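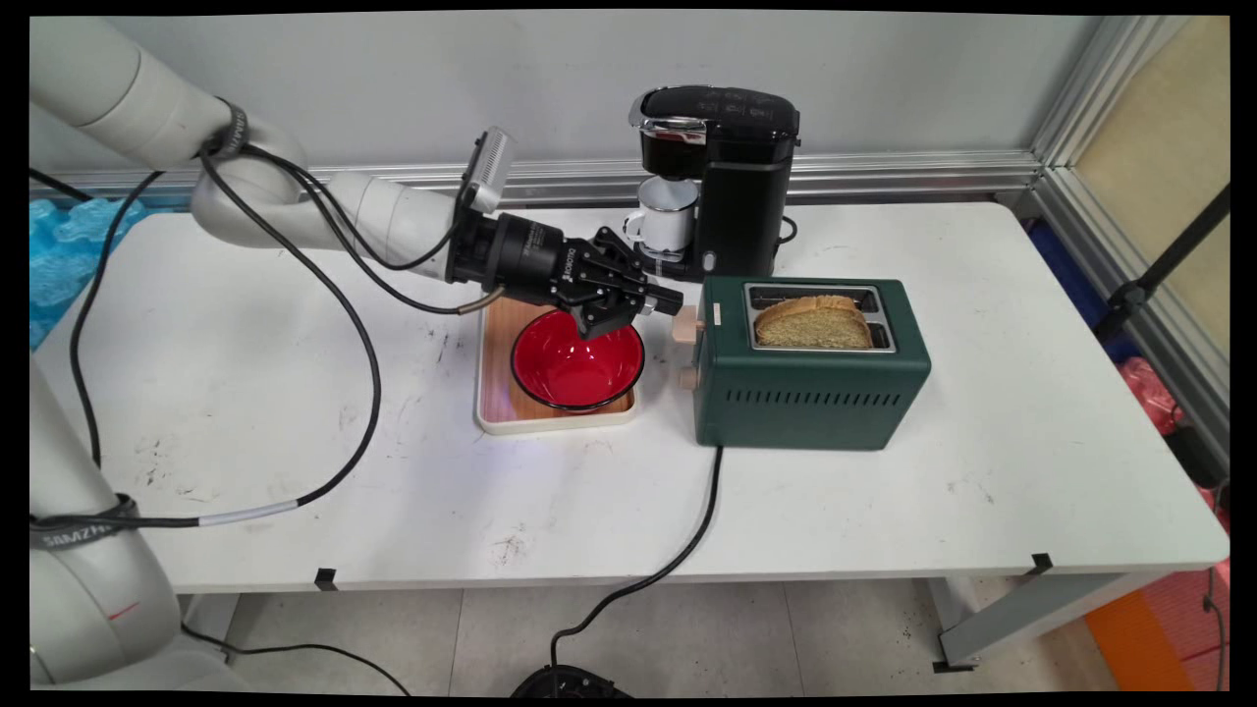

Slide 1. Breakfast corner: red bowl on the tray, green toaster, toast up.

OK so start with this one, leave it up while people sit down. Don't talk over the door noise. Wait.

Hello, thanks, name of talk – "The Breakfast Corner: setting up a small table that gets used." 14 minutes plus questions. Say where I'm coming from: the Londitora housing project, shared kitchens, one table per floor, lots of people who don't know each other all wanting toast at 7:30 am.

Ask the room: who ate breakfast standing up today? Hands. (There will be a lot.) Move on fast, last time this ate two minutes.

TRAY FIRST
Point at the tray. White rim, light wood-grain surface. It's the thing I'd buy before anything else. Bowl lives on the tray, toaster lives next to it, on the table itself. Toaster NOT on the tray. People always put it on the tray. Then they want to carry the tray and it all goes wrong, cord and everything.

Tray marks out a place. Put a bowl on a bare table and somebody will move it to make room for their mail. Put it on a tray and mostly they leave it alone. We tried it both ways at Tirkidstead in October. Two floors with trays, two without. Tell the mail story if they look awake, skip if not.

Size – a tray has to hold one bowl, a spoon, a mug, with room for a hand. Any bigger and it turns into storage. I've seen a big one with batteries on it.

BOWL
Red inside, dark rim. I like a strong color in a bowl for shared kitchens, you can see from the door whether anything's been left in it. Pale bowls hide milk. (Laugh maybe.)

One bowl out at a time, rest in the cupboard. Residents fought me on that one. We had 11 bowls stacked on the table at the start and the bottom ones never got used or washed, just sat there. Took them all off, left one out. Better within a week.

Somebody will ask about lids for cereal leftovers. No lids. Eat it.

TOASTER
Dark green, two slots. Look at the lever and the little round knob under it, both wood, both on the left side. So think about which hand. If the toaster's left side is up against a wall you can't get at the lever without reaching over the top, and the top is the hot part!! Leave a hand's width at least. I say a hand and a half.

Vents on the front too, rows of slots. Keep them clear. No dish towels leaning on it, no bread bag, no cereal box. Walked into one kitchen at Tirkidstead and the bread bag was half melted onto the side. Stank. Don't do the impression of the smell.

Two slots vs four. I get asked every single time. Two is enough for a floor if people come down at differnt times, and they do. Four slot takes up the spot where the plates should go.

Thick bread – see the slice sticking up out of the top. Check your slots against the bread people really buy, not the thin stuff. Our first toasters were too narrow for the loaf from the bakery on the corner (Sitthichai, great bread, go there) and people were digging it out with forks. FORKS. Unplug, let it cool, wooden tongs, end of story. Hang the tongs on a hook near by.

Crumbs: tray at the bottom, empty it, put it on the cleaning list by name. "Clean toaster" on a list means wipe the outside. Write "empty crumb tray."

TABLE
White table. Yes it shows everything. I want it to show everything, you wipe it. Had a dark one before and ran a damp cloth over it in front of the residents group, cloth came up brown, that was the end of the dark table.

Toaster to the right of the tray, like in the picture. Most of our people hold the spoon right handed and then the toast is right there. Left handers swap it round, takes five seconds, but check the cord and check the lever side again.

MONEY
Whole corner came in at up to 200 a floor, table not included. The Trondico grant paid for the first lot. Don't get into the grant forms, handout has it. If somebody pushes: come find me in room 518 after.

If short on time cut MONEY and the left handers bit, keep the forks.

Questions. Water. Leave slide 1 up again at the end, handouts are on the chair by the door – bring the spare marker back.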